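How to Set Up a Kitchen That Is Too Small

Updated 22nd October

My apartment on Olvera Street came with a kitchen in the sense that a cereal box comes with a toy. It has 31 inches of counter between the sink and the wall, one drawer that opens, and one drawer that has opinions. I cook dinner in it most nights. What follows is the order I'd set it up in if I had to do it again, which my lease suggests I will in July.

None of it needs a drill. Most of it needs a free Saturday and a willingness to admit what you own.

Before you start

Get a tape measure, a roll of masking tape, a pen, two cardboard boxes and a wet cloth. Write KEEP OUT on one box and MAYBE on the other. You'll be tempted to make a third box for things with sentimental value. Those go in MAYBE with everything else.

Step 1: Empty everything onto the bed

Yes, the bed. It's the only flat surface large enough, and it gives you a deadline. Strip the comforter off first if you'd like to avoid sleeping in last year's cumin.

Take out the lot: pans, lids, the lids that fit nothing, the bag of bags. Wipe the shelves while they're bare. Old shelf liner comes up more easily if you warm it with a hair dryer, and if it doesn't come up at all, you may now call it a feature and put new liner over it. The previous tenant did, and the one before that, and I'm fairly sure my bottom shelf is half an inch higher than the architect intended.

Step 2: Find out what you use

Lay masking tape on the front of anything you aren't sure about and write today's date on it. When you use the thing, pull the tape off. After a month, whatever still has tape goes to the MAYBE box, and the MAYBE box goes to the back of a closet. I've never gone back to get anything out of it. I did once go back to put something in.

Be strict about single-job gadgets. I owned an egg slicer, an avocado slicer and an apple slicer, and also a knife. Guess who's still here.

Step 3: Keep things that nest

Mixing bowls should sit inside each other without wobbling. Same for measuring cups, colanders and storage tubs. Shop with this in mind and ignore sets that come with a "convenient" storage rack, because the rack is one more thing to store.

Steel is my pick for bowls. It's light, it doesn't chip, and if you drop it at midnight your neighbors get to take part. Stack the bowls biggest to smallest, and leave the stack wherever you actually prep food, even if that means it lives on top of a plate.
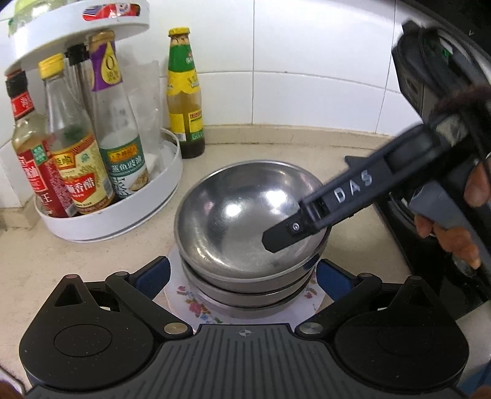
Step 4: Divide the counter, even if it's silly

Put a strip of tape across your counter so that at least half of it is marked for work. Nothing lives on the work side. The toaster doesn't live there, the mail doesn't live there, and the fruit bowl can take its chances elsewhere.

On the other side you may keep what you use daily. For me that's the kettle, the salt, a jar of spoons and a roll of paper towels that I keep promising to mount on something.

If your stove has a flat top and is off and cold, a big cutting board over it buys you extra space. Check that it's off. Then check again, since the smell of scorched bamboo stays in curtains for a very long time. A board over the sink is safer and catches fewer insurance claims. Mine is an Orkemix, bought secondhand, and it slides around unless you put a damp dish towel under one end.

Step 5: Wash as you go, and dry

A small kitchen has no room for dirty dishes. A large kitchen doesn't either, but it can pretend. Run a sink of hot soapy water before you start to chop, and drop things in as you finish with them.

Drying matters more than I wanted it to. Plilau has water so hard you could hang a picture on it, and anything steel that's left to drip ends up freckled. A cloth takes seconds. For marks that are already there, wipe with white vinegar, rinse, and dry right away. Stubborn ones need a soak: one part vinegar, one part warm water, 5 minutes. Skip steel wool unless you like the brushed look.

Try not to stack bowls while they're wet. They form a seal, and you'll spend part of your evening prying dinnerware apart with a butter knife.
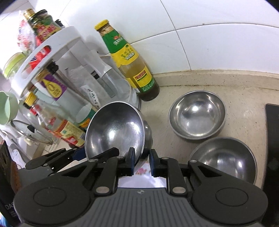
Dario Farina wrote in after the first version of this page to say that vinegar is fine but lemon is better, that a cut half lemon can be rubbed straight on the steel, and that I should be ashamed of the butter knife. He runs cold water on the inner bowl and warm on the outer one, and they let go of each other by themselves. I've tried it. He's right, and I've thanked him as briefly as manners allow.

Step 6: Stand your plates up

Flat stacks of plates are how you end up using the same top two forever. If your cabinet is tall enough, stand them on edge in a cheap file sorter from the office aisle. You can pull out any plate without moving the rest, and the good ones get some exercise.

If your cabinet is too short for that, put the plates you use at the front and the ones you inherited at the back. Mine came from an aunt in Histon who believed that a plate without roses on it was unfinished. They've outlived every plain white one I ever bought.

Mixed plates and bowls can share a shelf as long as the heavy stuff goes under the light stuff. Put a paper towel between painted plates and anything metal. It costs next to nothing and saves the pattern from scratches.

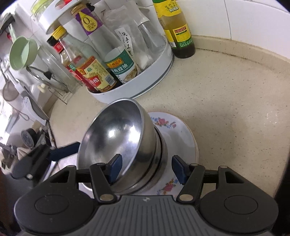
Stainless steel bowl and rose-bordered plate.

Step 7: Tame the bottles

Oil, soy sauce, vinegar, hot sauce, the other hot sauce. Bottles breed in corners, and corners are where your arm doesn't reach. A turntable fixes most of it. Two levels are better than one if you have the height, with the tall bottles on the bottom and the small jars on top.

Before anything goes on the turntable, wipe the bottle. All of it, including the base, where the ring of oil lives. Check the dates too. I found a sesame oil old enough to have its own views on the economy. 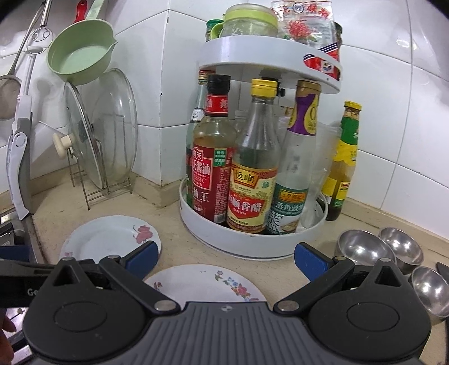
Keep oil away from the stove, however handy it looks there. Heat turns it, and a bottle next to a burner gets a coat of grease on the outside to match the contents. A corner is good. A cabinet is better, if you'll remember to open it.

Buy the small bottle. I know the big one is cheaper per ounce. I once bought rice vinegar in a jug because it saved me 62 cents, and I was still moving it out of the way two years later.

Step 8: Put back less than you took out

Now return to the bed. Put back the pans first, then the dishes, then the food. Anything that doesn't fit the first time doesn't fit. Resist the sideways wedge.

Whatever is left goes in the KEEP OUT box, and the box goes out of the apartment tonight. If it waits until the weekend, you'll be making waffles by Sunday with an iron you'd forgotten you hated.

A few things that didn't work

Magnetic spice tins on the fridge. My fridge door turns out spices like a dog shaking off a bath.

Hooks with sticky backs for cast iron. The hook held. The paint didn't.

A folding table in the doorway. Lovely until someone needs the bathroom.

Next month I'm doing the fridge, so send in your suggestions, and please label the lemon ones.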